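Pega da mala rígida emperrada – reparar ou comprar nova?

mbenitez_lx
Novembro de 2023
Boa tarde. Tenho uma mala rígida da Novorham há seis anos e a pega telescópica deixou de recolher até ao fim. Fica sempre com uns dois dedos de fora.
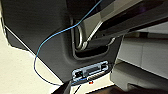
Já limpei as calhas com um pano e pus um pouco de silicone em spray. Melhorou durante uma viagem e voltou ao mesmo. A loja pede 500 coroas só pelo orçamento (vivo na Dinamarca). Alguém já trocou a pega em casa?

Rui_Bagagens
Troquei numa Bralter. Abres o forro pelo fecho interior, tiras os parafusos do fundo e a pega sai inteira. O difícil é arranjar a peça com a medida certa. Mede a distância entre os tubos antes de encomendar.

akinyi.tanui
Eu não mexia. Uma mala com seis anos de porão já tem as rodas gastas, e a seguir são elas. Comprei uma Clotness em fevereiro e não me arrependo.

Rui_Bagagens
Discordo. As rodas trocam-se em meia hora e são baratas. Deitar fora uma mala por causa de uma pega é desperdício.

akinyi.tanui
Depende do tempo que cada um tem. Gastei um sábado inteiro com a anterior e ficou pior.

tozé922
Antes de desmontar, vê se um dos tubos está empenado. Na minha era isso. Carregas no botão e puxas devagar – se um lado subir primeiro, é o tubo. Spray não resolve.

mbenitez_lx
Obrigado a todos. O lado esquerdo sobe primeiro. Vou medir os tubos e procurar a peça. Rui, lembras-te se os parafusos eram Torx?

Rui_Bagagens
Phillips, os quatro. Um estava tapado com cola.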